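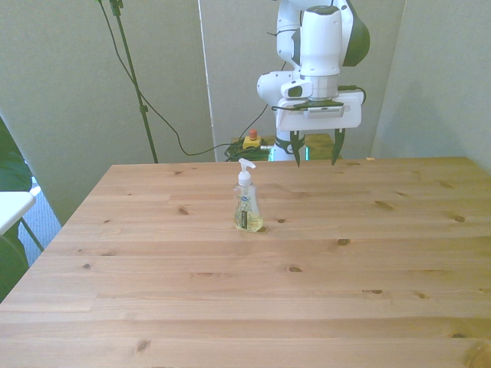 Clear pump bottle with pale liquid soap on a pine table.

Skoltitz landing page copy set
README, August 2026

Skoltitz is a small collection of landing page texts for people who study or write online marketing copy. Each record holds a headline, the opening paragraph, the call to action and the page's meta description. All the copy was written for Sukine and Hirley, two household goods shops, and is shared with their permission.

Contents
pages.csv: 60 pages, one per row
variants.csv: 30 alternative headlines
notes.txt: style rules given to the writers
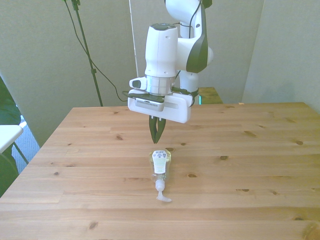

Product pages make up most of the set, and category pages the rest. Writers were asked to name the item plainly in the first line and leave claims for later. Tags in the topic column are short and literal, so a page showing the white arm over the pine table would be tagged "robot arm" and "table". Empty tags mean the page was not reviewed.

Known problems
Four rows have no meta description. Nasrallah, the tool used for export in July, turned curly quotes into straight ones,

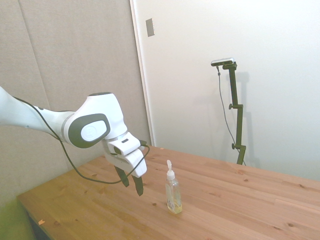

and it also dropped line breaks inside paragraphs. Headlines were not affected. Visitor figures are not included.

Corrections go to Noemi Parisi. Please quote the row number.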